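In Defense of Keeping the Paper Cup

I have a drawer in my kitchen that will not close all the way, and the thing stopping it is paper cups. The plain brown ones, the kind you get with a coffee or with soup from the counter downstairs at work. I rinse them, I let them dry upside down on the rack overnight, and I put them in the drawer. My sister has opinions about this. My sister has opinions about most of what's in my kitchen, but the cup drawer is the one she brings up at other people's houses.

So I've been having the argument in my head for a while, usually at the sink, and I figured I might as well have it out here where I get to do all the talking.

Her side first, since she'll read this. A paper cup is meant to be used once. You paid for a drink and the cup came along with it, like the napkin and the little wooden stirrer. Once the drink is gone, the cup is trash, and a person who keeps trash in a drawer is a person who will someday be found under a pile of newspapers. She also says, correctly, that I own mugs. I own a lot of mugs. I own a mug shaped like a cactus.

All right. But the mug does one job and the paper cup does about nine, and I can write on it.

Let me give you a week in the life of my cups. One is holding the screws from the bathroom shelf I took down and haven't put back up. It says SHELF on the side in marker, and that's the entire filing system. One is on the windowsill with basil seeds in it and a hole poked in the bottom with a skewer. One went to the park full of grapes. One is under the sink catching the used-up sponges I cut down for scrubbing the stove (don't ask, it works great, I'll write about it sometime). And one was sacrificed last week to bacon grease, which to me is the noblest death a paper cup can have. You pour, it sets up on the counter, and the whole business goes out with the garbage. No mug will do that for you. You would never speak to the mug again.

The thing I keep coming back to is how well made they are, for something we look at for maybe ten minutes. Pick one up when it's empty and squeeze it a little. The wall gives, and the rim doesn't, or it doesn't nearly as much. That rolled edge is doing so much work! It's there for your lip, sure, but it's also the thing holding the whole cup round. Cut the rim off with scissors and you'll see — what you have left is a floppy tube with a floor in it. I learned this making a funnel. I also learned that it makes a pretty bad funnel.

And then there's the taper. A cup that's wider at the mouth than at the base stacks inside its brothers, so a dozen of them take up hardly more room than two. A straight-sided cup would be a disaster. You'd have a drawer with six cups in it and nothing else, and then my sister would be right.

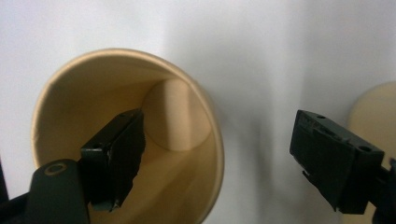 The part where I read the invoice

I didn't start out as a cup person. I got this way because of a job. For a little under three years I did the ordering for a lunch place called Azevedo, which was four tables, a counter and a line out the door from eleven thirty on. The owner was Filipa Bastos, and she could tell you the price of anything in that building down to the penny, including the things she hadn't paid for yet.

We bought our cups from a supplier called Ondberg. They came in cases of 400, and in November, when everybody wants soup, we tore through those cases so fast that the flattened cardboard made its own pile by the back door. One afternoon I sat down with the order book and added up a whole November. It came to roughly 4,000 cups. For four tables! I remember looking over at the tables as if they owed me an explanation.

Most of those were to-go, of course. But a good number weren't. People would order soup, get it in a paper cup, sit down three steps from the counter, eat it, and throw the cup away. We had bowls. The bowls were nice. The bowls were on a shelf behind Filipa's head, and she didn't use them at lunch because she had one person on dishes and a sink about the size of a carry-on bag.

I brought it up with her. I was twenty-six and very sure of myself and I had the number written on the back of a receipt. She heard me out, then asked if I'd like to be the second person on dishes. I said yes, because what else could I say, and I did it for two weeks. I will tell you that I have never been so wet. We used the bowls, and we did go through fewer cups, and by one o'clock every day we had run out of clean bowls and gone back to paper anyway.

I don't tell that story to say it can't be done. Bigger places do it fine. They have a machine, and a door between the machine and the customers. I tell it because ever since then, I've had trouble with people who talk about the paper cup as if it were purely a matter of laziness. Somebody is standing behind that cup making a decision about a sink.

What I'd like from everybody else

There's a school of thought that says the answer is to buy your way out. I've tried this. I own a Rernance travel cup, which was a birthday present, and it's a lovely thing, heavy, with a lid that screws on and a little tab you have to push over with your thumb. I use it maybe twice a week. The other days it's in the dishwasher, or in the car, or it's at home and I am standing at a counter wanting a coffee.

And I know what I'm supposed to say here. I'm supposed to say I went home chastened and now I carry it everywhere. I don't! I forget it constantly. I'm a forgetful person with a good travel cup. I suspect there are a great many of us, and I suspect the cupboards of this country are packed with lovely heavy cups that get out twice a week.

So my position is a modest one. If you remembered your cup, wonderful. If you didn't, and you wound up with a paper one, get a second use out of it. That's it, that's my entire platform. I'm not asking you to drink out of it again (I wouldn't, they go soft at the seam and there's a taste). I'm asking you to look at it before you pitch it and think about whether you have any loose screws.

Now, some cups are not worth keeping, and I'd be a fool to pretend otherwise. Anything that had a milky drink in it and sat in the car, no. Anything with a crushed rim, no, for the reasons above. The ones with the shiny holiday printing I find depressing by January, though that's only me. What you want is a plain brown one, big enough that you can get your hand inside. I can't tell you how much this matters. A small cup is fine for seeds. For everything else, at some point you'll be digging around in there for the last thumbtack, and you want room for your fingers.

Lay it on its side, too, if it's going in a cupboard. I keep my twist ties in one like that, on the shelf over the stove with the mouth pointing out at me, and I can reach straight in and grab one. Standing up on that shelf it was too tall to see into, and I'd end up taking the whole cup down and going through it on the counter like a raccoon. On its side it's a tiny cave. I was so pleased when I thought of this that I called my mother.

A word about tidy people

I think what bothers my sister isn't really the cups. She had one of those closet companies in last spring, Prurkach, and they did her pantry in clear bins with printed labels, all of them the same height. The bill was $1,212. I've seen it, because she showed it to me, because she was proud of it, and she has every right to be. It's a beautiful pantry. You open the door and there's the rice, looking like rice in a museum.

But when she buys a bigger bag of rice, the bin doesn't get any bigger. There's an overflow shelf now, in the garage. I've been in the garage. I'm not going to say anything about the garage.

My cups don't match a label maker, and they don't look like much. What I like is that I never have to be careful with them. If the marker says SHELF and the shelf goes up, I can cross it out and write PAPER CLIPS, or I can drop the cup in the bin and take another from the drawer. It cost me nothing and I owe it nothing. I've noticed that when a container is expensive I start finding things to put in it, and when it's free I only use it if I've got something that needs a place to be.

She's coming for dinner next month. I've told her I'll get the drawer down to where it closes, and I mean to, as soon as the basil's ready to go in a real pot and I've put that shelf back up.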